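Re: Drullel kitchen pack, worth the license?

From: Melur Pelupessy
To: the sim-manipulation list

Hello all,

Sorry for the slow answer, I wanted to finish the second round of runs before I write something.

Unnithan wrote:

> We are thinking to buy the Drullel kitchen pack for our group in
> Gedovbridge. The trial looks good but it only opens the one
> layout, and I can't judge from this how it behaves with more
> clutter. Does anybody on the list use the full version? I am
> mostly interested in:
>
> - how the contacts behave with a parallel gripper
> - if you can move the arm base without breaking the scene
> - how much hand work is needed after the random placement
>
> We would use it together with Gana for the planning side, so
> please say also if that connection is stable.

We have the full version since May, for 3 seats. I will go through your points in the order you wrote them.

Contacts. With the default settings they are too soft for my taste. The fingers sink a little into round objects and then the object jumps out when you close further. There is a contact stiffness value in the scene file which is not in the manual. I raised it by a factor of 4 and most of the jumping went away, but the simulation also became slower, so please test it on your own machine before you decide. Flat things lying on the counter are still difficult. The scissors are the worst object in the whole pack for us, and the spatula is not much better.

Arm base. Yes, you can move it. The base is attached to its own block and you move the block, and the arm comes with it. Do not move the arm alone, because then the planner in Gana keeps the old position and you get paths which go through the counter. I lost one full afternoon with this.

Random placement. We generated 2,271 layouts and kept 2,236 of them after the automatic check. The check only looks for objects that overlap or fall down when the physics starts. It accepts an object that is partly over the edge of the counter as long as it stays there.

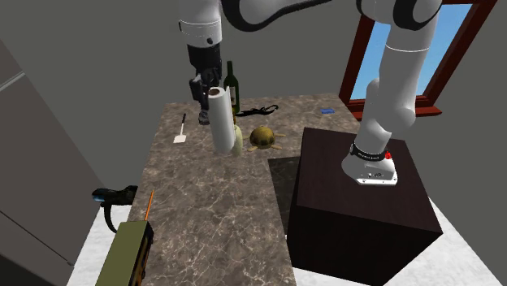 For us such a layout is acceptable, since we want the arm to see some untidy cases. If your task needs everything to be reachable, you must write your own filter. The pack gives you the object positions in a plain text file, so it is not much work. I would also filter on distance between objects. When a paper towel roll stands right in front of a bottle, the grasp planner very often proposes a grasp where one finger hits the neighbor.

Gana connection. Stable in the last release. Before that it lost the gripper state when you reset the scene, and we had to restart both programs. I have not seen this again after the update.

About the price I can't say much, our license came through the department. Support answers in English and usually the next day, but for the stiffness question they only sent me a link to the same manual page I had already read.

If it helps you, I can send my scene file with the changed contact values. It is for the full version, I don't know if the trial will open it.

Best regards,
Melur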